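The floor man of Jernness

Wayne Birkett takes off his boots before he comes into any house, also into his own. He has been sanding and finishing timber floors in Jernness for 35 years, and his socks, he tells me, are the biggest expense of the business after sandpaper. We are sitting in his kitchen on a Thursday, a little after seven in the morning, which is late for him. The kettle has boiled already twice.

I came to him by a personal route. When my husband and I moved to Jernness from Skundodero, we rented a weatherboard house with brown carpet in every room, including the bathroom. The owner gave us permission to lift it. Under the carpet was underlay, under the underlay were newspapers, and under the newspapers was a floor the colour of strong tea. I asked at the hardware shop what to do and the woman wrote a phone number on the back of my receipt. It was Wayne's.

"I remember yours," he says. "Cypress in the front, hardwood in the hall, and someone had patched the corner with a bit of fence."

It is true about the fence. It is still there, because he told us to keep it.

Wayne did not plan this trade. He left school early and worked in the cannery until it closed, and then an uncle by marriage needed somebody to carry the machine up the stairs. "It's a drum sander, it weighs as much as a cow," he says. "I carried it for a year before he let me switch it on. I was cranky about that. Then he let me switch it on and I put a hole in a lady's dining room you could have kept fish in."

I ask what happened with the lady.

"She bought a rug. My uncle paid for it. He took it out of my wages until Christmas."

The hole, he explains, is what everybody makes who hires a sander for the weekend. The drum is turning and it must never stand still on the wood. You lower it while you are already walking and you lift it while you are still walking. He gets up and shows me, in his socks, going backwards from the fridge to the door with his hands on a machine that is not there. He does it slowly and his knees bend at each turn. "You can hear a bad operator from the street," he says. "It goes whoomp. If you hear whoomp, that's a mark."

His own teacher was strict about edges. The big machine does not reach the skirting boards, so the last hand width must be done with a smaller one, kneeling, and the corners with a scraper. Wayne still uses his uncle's scraper. He has changed the handle and he has changed the blade many times, and he is aware of the joke, please do not write to me.
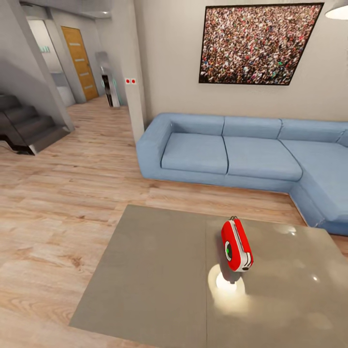
Taste in floors goes in circles, and Wayne has been around the circle more than once. When he started, people wanted their boards dark and shiny, like the top of a piano. Later it was orange, which was nobody's choice, it was only what the old polyurethane did after some summers. Now they want it pale. "They come with a picture on the phone," he says, "and it's always the same one, light boards, a big blue corner couch, one square table, and not a crumb anywhere." He has no objection to pale floors. Some timbers are pale by nature and he likes them very much. But people show him such a picture while they are standing on red gum, and he has to tell them that red gum will be red.

"I can make it less red," he says. "I can make it look like red gum that's been ill."

There are stains and whitening products, and he will use them when a client insists, but first he makes a sample in a place where a cupboard will stand and asks the people to live with it for a week. Around half of them change their mind. For his own work he prefers a hardening oil called Nunine, which comes in a tin with a lid that he has to open with a chisel. It smells of oranges and something else, perhaps of a church. It takes two coats, with a night between them, and it does not shine. What he likes in it is that you can mend a small part without doing the entire room. With the hard finishes a scratch near the door means you must sand to the opposite wall, or look at the scratch.

"Most people look at the scratch," he says.

In the middle of our talk the back door opens and Poppy Lambert comes in, also in socks, and puts bread in the toaster without asking. She has been with Wayne for three years. Before this she studied accounting, and she finished it, too, she wants me to mention that for her mother. She came to the trade when Wayne was sanding the floor of the Bellamy, the old dance hall behind the post office, and needed people who were able to pull nails.

The Bellamy is the job they both prefer to speak about. The hall had been a dance hall, then a roller rink, then a place where the council stored chairs. The floor is tallowwood, laid in narrow boards, and it is sprung, which means there is a second set of timbers below which lets it move a little under the dancers. Over it somebody had nailed sheets of masonite for the skaters. Poppy pulled nails for nine days.

"I kept a tally for the first 700," she says, buttering. "Then I stopped. It wasn't good for me."

"You got faster when you stopped," Wayne says.

"I got faster when you bought me a decent nail puller."

When the sheets were gone they found the old floor nearly black from wax and shoe leather, and in front of the stage it was worn in a shallow dish. Another tradesman had recommended to the owners to replace that section. Wayne lay down on it with his cheek on the boards and a torch beside him, looked along the surface for a long time, and said no. In his opinion there was enough wood above the tongue for one more sanding, if it was a light one, and if nobody tried to make the dish flat.

"That's 100 years of people standing there waiting to be asked," he says. "Why would I take that out?"

Poppy did the whole of the edging in the Bellamy. She had not done it before. Wayne gave her the back wall first, where the chairs would go, and she worked toward the stage, so that by the time she arrived at the part that everybody sees she was good at it. I find this a beautiful way to teach, and I say so. Wayne looks into his cup. He says it was only practical.

I want to know about mistakes, and Poppy answers before him. Her worst was in a house on the hill road, where she left a damp cloth with oil on it in a bucket, in the ute, in January. Oily cloths can warm up and catch fire without any flame near them. She knew it, she had been told on her first morning. The bucket melted and so did part of the tray liner. Wayne did not shout. He put what remained of the bucket on a shelf in the shed, at the height of the eyes, and it is there today. The cloths are now laid flat on the fence to dry, one by one, and people who drive past think that the two of them are very clean.

What about clients, do they make mistakes? Here they both start speaking. Clients come home too early. They walk in to have a quick look. They have a dog. They put the furniture back on the same evening, and a heavy table leaves four little squares in the finish which stay there as long as the finish does. They wash the floor with a steam mop. Wayne says the words "steam mop" in the same voice my father used for the tax office. A nearly dry cloth is enough, he says, and felt under the chair legs, and a mat outside the door as well as inside. Most of what wears a floor is sand, carried in on shoes.

I look at my own shoes, which I left next to his boots by the door. I am glad that I left them there.

He is 61 this year and his knees are, he says, a pair of old gates. He does fewer stairs. Poppy runs the big machine now in most houses and he does the scraping, which he can do sitting on a cushion, with the radio on. They have talked about putting her name on the ute. She wants it in the same letters as his. He wants it larger, so that people ring her first and he can finish his breakfast. For the moment the door of the ute says only Birkett Floors and a telephone number with one digit missing, which everybody in Jernness knows anyway.

Before I go he asks how is my hall. I tell him that it is scratched near the door, from the pram, and that we have been looking at the scratch. He says to bring him a jam jar and he will pour a bit of the Nunine in it. Rub it along the grain, leave it for 20 minutes, wipe off what is left.

"And the fence?" he asks.

The fence is good, I tell him. My daughter calls it the gate and she jumps over it each time she goes to the front room.

Poppy rinses the cups. They have a bedroom to do on the other side of the river, spotted gum, and the people have promised to be away until Monday.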